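Javholm two-arm laundry set, long-term review: the grip release fault

Rating: 3 out of 5

We have had the Javholm set running since February and I held off writing this until the fault had either been fixed or come back. It has come back, so this review is mostly about that. If you only want to know whether it can hang up a shirt, yes, it can, and fairly well.

The set is two arms with parallel grippers, a head camera and a controller box. Ours came through Sikder, who also supply the spare finger pads. Setting up took a day and a half. The manual is clear on mounting and power, and thin on everything to do with error handling.

What went wrong

The fault is in the left gripper. When it has closed on something thick, such as a folded waistband or two layers of jersey, it sometimes won't open again on command. The controller reports the fingers as open. They are still shut on the cloth. The arm then carries on with the next step of the job and drags the garment with it.

I kept a log over one long run. Out of 268 picks with the left arm, the gripper failed to release on 3. That doesn't sound like many, but one of them pulled a drying rack over, and the arm did not stop when it met the weight. It slowed down and kept pulling until I hit the stop button. The force limit was set to 40 per cent at the time, as it comes from the factory. Nothing was broken apart from a rail on the rack.

The right arm has never done it. I swapped the finger pads from one side to the other and the fault stayed on the left, so it isn't the pads. Swapping the cables made no difference either.

Support

Javholm's first answer was to re-run the gripper calibration. I did this twice. The second answer, from Fuad Mamo on their support desk, was a good deal more useful. He asked for the controller logs and wrote back the same afternoon to say that the open signal was coming from the motor position and not from the fingers themselves. If the linkage slips under load, the motor thinks it has opened when it hasn't. He sent a replacement linkage and a firmware update that adds a current check after each release.

The update catches the fault most of the time. The arm now pauses and shows error 86, and you have to clear it by hand at the controller. After the new linkage went in I had several weeks with no trouble, then it stuck again on a heavy dark garment. The pause worked and nothing got pulled over. A second linkage is on order.

Day to day 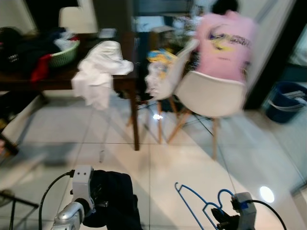
Both grippers in use, dark clothing in the left and a blue hanger in the right.

Heavy cotton and anything bunched up is where I would watch it. Single shirts are fine. Hangers are fine too, plastic ones at least. I haven't tried wire.

Cable routing could be better. The cables loop out from the grippers and I would like a clip further down the arm. The stop button lead is also too short, and I bought an extension from Wivside so that I could keep the button in my hand.

Should you buy it

If you already have one, install the firmware update before you do anything else, and turn the force limit down from the factory setting. Check the left release by eye and don't rely on the screen. I would not run it with children or pets about, and I would not leave it going while you are in another room.

If you are choosing now, the Iststead set costs more but has a sensor in the fingers, so it should know whether it has let go. I have only used one briefly. I'll update this when the second linkage has been in for a while.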